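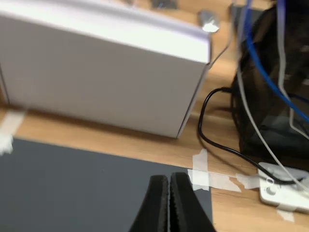 Staff writer, robotics and automation

Clakura says anyone can teach its robot arm a new job by steering it through the task from a second set of controls. It wants 500 of these runs from its Prestham workshop by May. The lesson on the bench is modest: a small white cube, a green lid, and a grey mat held down with tape.

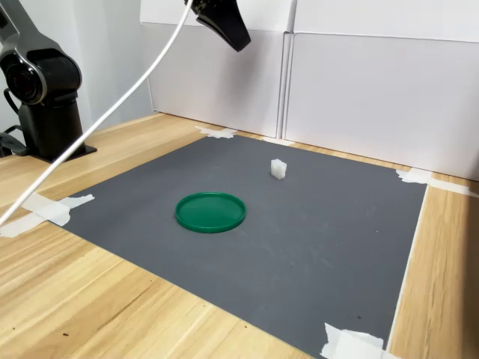

The company calls the method "ready for the factory floor". Rival Heria made much the same claim with 1000 runs behind it, and has yet to name a paying customer. Clakura wouldn't say how its arm copes once the mat is moved, or what the operators' labour costs.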